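Fedia moving the whole bottled range to cans
Forum > Trade Talk > Packaging and Distribution

maltfloor_ev
Got the letter from Edano this morning. Fedia stops filling bottles at the end of June and the whole range goes to cans, including the porter. Minimum order for small accounts goes up to 20 cases, mixed. It was six. Has anyone else had the same letter, and are the terms the same? 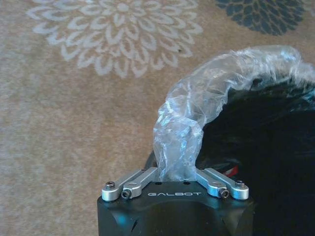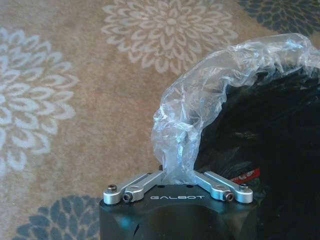 Attachments (2): black gripper marked GALBOT, silver metal fingers

For background, I run a bottle shop with one cooler and a back room. Fedia is my second best seller after the Paracha pilsner. I can sell cans. Twenty cases at a time is the part I don't like.

Evangelia Kalogeropoulos

tapline_south
Same letter, same terms. I called and was told the six case minimum was costing them money on every drop. Mixed cases are at least something. Paracha won't mix at all on my route.

hopsack
Good. Cans keep better and they stack. I've had bottled pale ale from Fedia that tasted like cardboard at three months. Never had that with a can from anyone who knows how to run a canning line.

cellar_krys
The pale, fine. The porter is a different matter. I have customers who buy it to keep for two or three years and they are not going to put cans in the basement. I told the rep this last winter when it was only a rumor.

hopsack
Why wouldn't they? A can doesn't let light in and it doesn't let air in. The beer ages the same or slower.

cellar_krys
The liner. No one I've asked will tell me what it does after three years with a strong dark beer. Also people give the porter as a gift, and they want a bottle for that. I sell most of mine in December.

hopsack
The gift part I'll give you. The liner part I don't buy. Canned strong beer has been around long enough that we would have heard.

brewdock_6
I used to work packaging at a place a bit smaller than Fedia. We put in a Garnex filler and kept the bottle line for one seasonal. It was a mistake. You keep a second set of parts, you keep glass in the warehouse all year, and every time you start the old line up you lose half a day to leaks. I'm not surprised they want it gone.

tapline_south
Did you end up dropping the seasonal?

brewdock_6
We had it bottled by someone else for a year, then put it in cans. Sales went down that first year and came back the second. That's one beer at one brewery, so take it for what it is.

maltfloor_ev
Thanks, that's useful. Back to the minimum. Has anyone tried splitting an order with another shop? Krystyna, you're on the same truck as me I think.

cellar_krys
I am. I'd do it, but Edano would need to invoice one of us and I don't want to be chasing you for money or the other way around. Also check your license. Where I am one retailer can't sell to another.

maltfloor_ev
Forgot about that. Same here. I'll ask if they will do one drop and two invoices.

tapline_south
They won't. I asked in my area. They will let you go to every other week if you're under the minimum, so you order less often and hit 20 that way. Ask for that.

quarterkeg
Bar owner, so this hits me less, but I bought 144 bottles of the porter when I heard. The rep said there were 400 cases left in the warehouse and they aren't holding any back for regular accounts. If you want it, order now.

cellar_krys
Ordered. Thanks for the number. I was told there was "plenty," so I'm glad I looked in here.

hopsack
And in two years we can open one of each and settle it.

cellar_krys
Fine by me. I'll put a can away the day they come in.

Krystyna Borkowska

maltfloor_ev
Update. Every other week is approved for my account, starting with the first can delivery. Prices per case are unchanged through the summer. They couldn't tell me anything about fall.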